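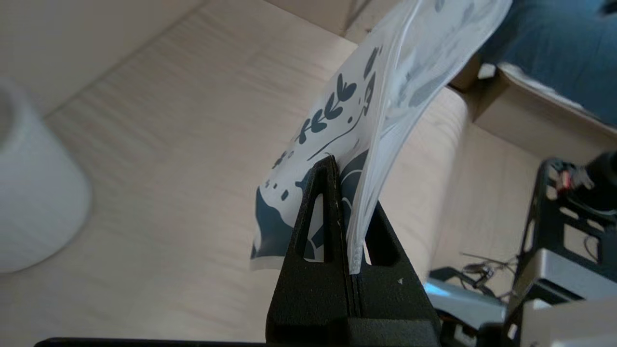
Skistness workshop opens two-arm build to all members

FOR IMMEDIATE RELEASE – April 16, 2021

The Skistness shared workshop today put its home-built two-arm rig, Kirine, on open bench time. Any member can book it. Two arms, black grippers, off-the-shelf motors where possible, printed brackets where not. Build began in January.

The job for now is soft stuff. Bags, cloth, thin sheets – things that fold and slip and never sit the same way twice. Hard blocks were done early and got dull fast. Parts cost came in under budget, with the fingers redesigned twice after the first set flexed to much.

"We wanted a machine people could take apart on a weeknight," said Efua Quansah, build lead. "Every bolt on it is a size you can buy in town."
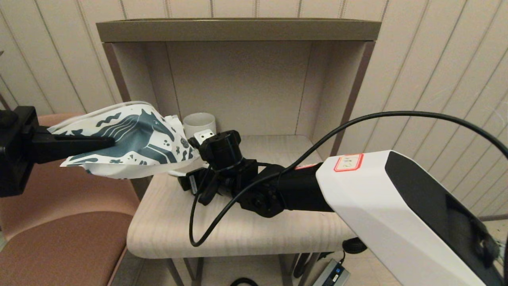
Bermúdez thinks the wiring should have been sorted before anything else, and would still like both arms re-cabled before the next firmware update. That work is on the list. No date yet.

Next up is handing off between arms and pulling with both at once, at low torque. 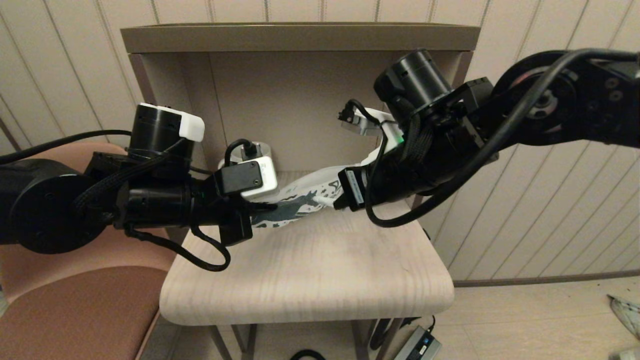
Grip force is set per arm, and the limits stay locked untill a member has done the safety hour. Sessions run 80 minutes. Drawings and the parts list, 36 pages, are free at the front desk – bring a USB stick.

Bookings and press: Efua Quansah, Skistness workshop.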